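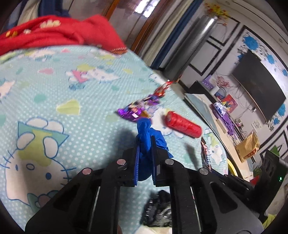
Care Package Drive Moves Into Spare Bedroom as November Deadline Nears

The Skandelberg snack drive has a new sorting station this year, and it is a bed.

Organizers of the annual drive, which mails boxes of packaged treats to students from town who are away at college or trade school, lost the use of their usual room at the Tak Building in the fall when work began on the heating system. Theda Rothe, who has run the drive for six years, offered the spare bedroom in her house on the north side of town.

"We tried the dining table first and things kept rolling off," Rothe said. "A bed is big, it's flat enough, and you can walk around three sides of it. I put a kids' sheet on it that I didn't mind getting sticky."

The sheet is pale aqua with small white dots and cartoon characters, including a white cat. Wrapped snacks are tipped out on it and sorted into piles before they go into boxes. Foil wrappers in purple and gold, red wrappers and red rolls in plastic all pass across it on their way to the hallway, where the finished boxes are stacked.

The drive took in 1,483 wrapped items last year, according to the tally kept by Jovita Beltrán. As of this week the count stands at 1,917, and donations will be accepted until the end of the month.

Beltrán said most of the increase came from two collection bins that were not there last year. One is at the front desk of Droneo, the repair shop on Mill Street, and the other is in the lobby of the Treltel apartments. The Treltel bin has had to be emptied every other evening.

The group plans to mail 100 boxes. At present 90 students are on the list, and families have until the middle of the month to add a name. Any boxes left over will go to the front office at the high school.

Sorting starts at 6:30 p.m. and usually runs until 8. Items are first checked for torn wrappers and dates, then divided into chocolate, hard candy, chewy candy, cookies and salty snacks. Anything containing peanuts goes in a separate bag with a label on the outside. Loose pieces without a printed ingredient list are set aside and not mailed.

Montserrat Trujillo handles the packing. Each box gets a layer of crumpled paper, the heavier items, then chips and other things that break easily, and a handwritten card on top. Trujillo said the boxes were packed too tightly last year and several split at the seams in the mail.

"We heard from a mother whose son got a box that was mostly tape," she said. "So we bought a sturdier one. It costs a little more, and the post office clerk told us it was about time."

Chocolate has been another problem. Two years ago a batch was left in a parked car on a warm afternoon and had to be thrown out. Rothe now keeps the bedroom radiator turned off, and sorters are advised to bring a sweater.

The cards are being written by students in Honeylyn Fajardo's fifth grade class. Fajardo said the children were asked to write at least three sentences and to include one piece of news from Skandelberg. Many chose the new traffic light by the library. Several wrote about their pets.

Getsemaní Pacheco, now in her second year of a nursing program four hours away, received a box last fall and signed up to sort while she was home for a long weekend.

"I lived on the pretzels during finals," Pacheco said. "My roommate took all the sour candy, and I let her, since I don't like it. The card had a drawing of a goat on it. I still have that one."

Postage remains the largest cost. The drive received enough in cash donations over the summer to cover most of it, Rothe said, and a bake sale outside the hardware store will be held to make up the rest. Coffee and cider will be sold as well.

Donated snacks should be factory wrapped and at least two months from their expiration date. Gum, homemade food and anything in glass cannot be accepted. Instant soup cups are welcome but should be left in their shrink wrap. Requests this year have included more salty snacks, granola bars and tea bags, all of which are in short supply compared with candy.

Items can be left in either bin during business hours. Larger donations may be dropped off on Rothe's porch before 5 p.m. in the blue tub beside the door. The tub has a lid, and donors are asked to close it on account of the squirrels.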